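**Sport and Media, week 8: the international break**

Read before the seminar. Bring the Mevthorpe squad sheet.

Clubs pay the wages, countries borrow the legs. Every quarrel in this topic starts there. When a player is called up, the club must let him go, and he comes back tired, injured or with opinions about the manager.

Our case is Mevthorpe, a club with 3,264 season-ticket holders and one international, a left-back named Rüegg. He was called up in June as a late replacement, which meant two players had to say no first. The local paper left that bit out.

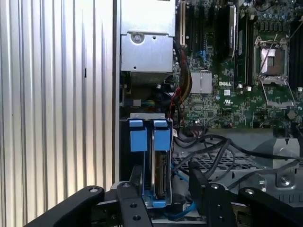
Look at how the story was reported. The club's statement used "proud" four times in 700 words. The fans' site Gerkevico ran 3,000 words on who would take the throw-ins. Neither asked Rüegg anything.

Terms you should be able to use without wincing:

- **release period**: the days a club must do without
- **cap**: an appearance, however brief
- **withdrawal**: an injury, or a quiet word between managers 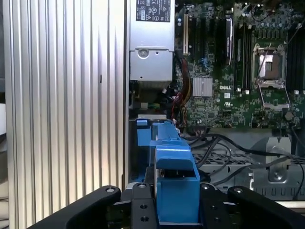
*Blue plastic bracket in front of an open computer tower.*

For the essay, take Masaru Kaneko's chapter on late call-ups and argue with it. He thinks clubs gain more than they admit. Agreeing with him is allowed but you will need evidence, and "everyone knows" has been tried.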